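Cleaning a small round container with a front panel

Most guides to this job want you to buy something. I've tried the sprays, and I went back to a damp cloth and dish soap. Check the top first. Matte white surfaces show every speck and smudge, and scrubbing hard only makes them shiny.

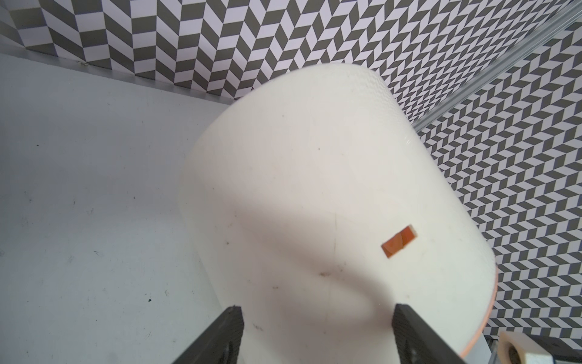 What about baking soda paste?
Skip it on a matte finish. It's a mild abrasive, whatever Howard Blackburn's tip sheet claims.

Take out anything loose and set it aside -- small pieces vanish fast. Wipe the rim next, then go around the orange panel and its round openings with a cotton swab.

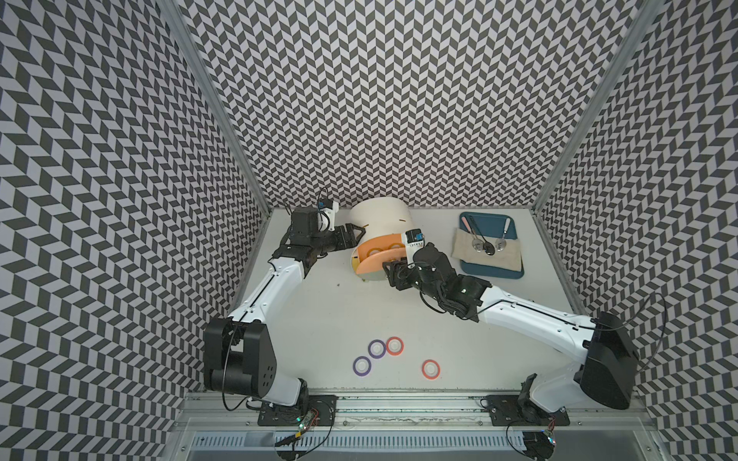 Leave the panel open until the inside is dry. Keith Cheetham swears by a hair dryer, but I wouldn't put heat near thin parts. Close it gently and put the small pieces back last.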